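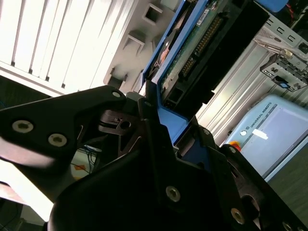 Ruba wanted the blue tray out of the chassis before lunch, and I wanted lunch, so you can guess who was careless. "Which drive is it?" I asked. "The one with Te Moana on it," she said. Twelve years of her mother's songs, never copied! I'd had five coffees and my hands were buzzing (not ideal around all those tiny gold pins). Then her phone rang. It was her mother, singing, and Ruba sat down on the floor to listen.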